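Merkik Hand-Held Teaching Gripper, Pair

Teach a two-handed job by doing it! The Merkik pair puts a gripper in each hand, so you can show a robot how to sort a box of odd parts at the same speed you'd do it yourself. No joystick, no pendant, and you can work in any room you like.

The jaws are black with blue textured pads, and they open wide enough to go over the side of a small box and reach something knobbly. We love how quickly people get the hang of it.

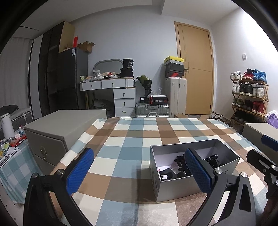

Samuele Pellegrini wrote to say that the left hand took him longest, and that he'd recorded 342 demonstrations before he stopped dropping things on the handover. He now starts every new task with 12 slow runs and throws them out.

Each tool weighs 400 grams. Spare pads are sold in pairs and swap without removing the linkages (do both sides together, they wear evenly).

Pair, with charger and case: $1,279
Fits: Rinaldi and Ekum wrist mounts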